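Übungskissen Patley von Vondine, Set mit 12 Stück
Bewertung: 4 von 5 Sternen

Ich arbeite in einer Werkstatt, wo wir Polster und technische Textilien nähen, und seit dem Frühling beschäftige ich mich auch mit der Frage, welche Näharbeiten man einer Maschine geben kann. Gerade Nähte am Tisch sind schon lange gelöst. Mich interessiert der einzelne Stich von Hand: weiches Material, gebogene Nadel, ein Knoten, Faden abschneiden, der nächste Stich. In der Chirurgie gibt es dafür die feinsten Greifer, deshalb habe ich das Patley-Set für 182 Euro bestellt und bei der Firma Gkikas auf dem Übungsplatz ausprobiert.

Das Kissen ist weich, aber es reißt nicht sofort, wenn man am Faden zieht. Bei dem Vorgänger von Fatell war das mein größtes Problem. Dort ging der Faden durch das Material wie durch Butter, und man konnte keinen Knoten festziehen. 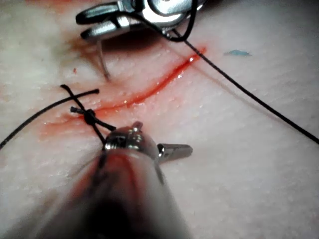 Die rote Farbe zum Färben der Schnitte muss man extra kaufen. Sie verteilt sich ziemlich stark auf der Oberfläche, und man bekommt sie nicht mehr ganz weg. Wer saubere Bilder für eine Auswertung braucht, soll sparsam sein. Beim ersten Kissen habe ich viel zu viel genommen.

Nun zu der eigentlichen Frage, ob die Maschine das allein kann. Wir haben 800 Stiche gemacht, davon konnte ich 771 auswerten. Wenn ein Mensch steuert, sind die meisten davon ordentlich. Wenn das Programm steuert, gelingt der Einstich oft gut, und danach beginnen die Schwierigkeiten. 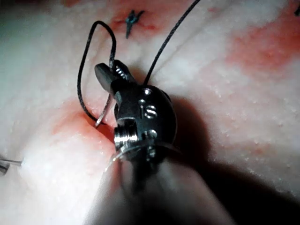

Der Faden ist für das Programm viel schwerer als die Nadel. Eine Nadel hat immer die gleiche Form, und wenn die Spitze am Schlitz liegt, weiß man ziemlich genau, wo der Rest von ihr ist. Der schwarze Faden macht dagegen, was er will. Einmal steht er als hohe, schmale Schlinge neben den Backen und läuft dann hinter ihnen weiter, und für eine Kamera ist dieses Stück einfach verschwunden. Ein Mensch denkt sich das fehlende Stück dazu. Unser Programm hat an solchen Stellen gewartet oder daneben gegriffen. Mit dem Einfädeln von Kordeln in der Polsterei habe ich genau das gleiche Problem, nur größer.

Zur Haltbarkeit: Ein Patley-Kissen kann man mehrmals verwenden, wenn man zwischen den Schnitten genug Abstand lässt. Zu eng darf man nicht nähen, sonst zieht ein neuer Stich an dem alten. Die Rückseite ist leider glatt und rutscht auf der Unterlage. Ich habe doppelseitiges Klebeband benutzt, das hält einen Arbeitstag.

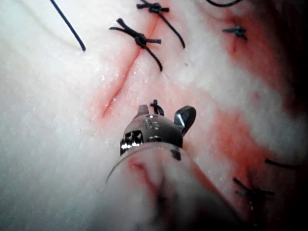 Alte Fadenreste soll man vor jedem neuen Durchgang mit der Pinzette entfernen. Ich habe das am Anfang zu wenig beachtet. Für das Programm ist ein Rest von gestern genauso schwarz wie der Faden von heute, und es hat mehrmals versucht, den falschen zu nehmen. Das ist natürlich kein Fehler vom Kissen, aber in der Anleitung von Vondine könnte ein Satz darüber stehen. Die Anleitung ist überhaupt sehr kurz, eine halbe Seite, und für Anfänger reicht sie nicht.

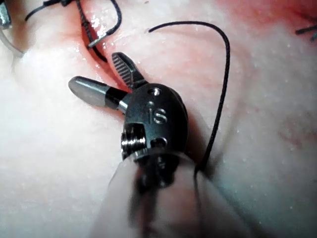

In unserer Werkstatt bleibt der Handstich also vorläufig bei den Menschen. Einen Knopf annähen oder eine Socke stopfen, wie man es sich für den Haushalt wünscht, würde ich so einem System heute auch nicht geben, schon wegen des Preises und der Zeit, die es braucht. Für das Vorhalten und Spannen von Material sehe ich mehr Chancen, das probiere ich ab Oktober.

Das Set kaufe ich wieder. Einen Stern ziehe ich ab wegen der rutschigen Rückseite und der knappen Anleitung. Die Kissen bitte in der verschlossenen Tüte lagern, meine zwei offenen sind am Rand hart geworden.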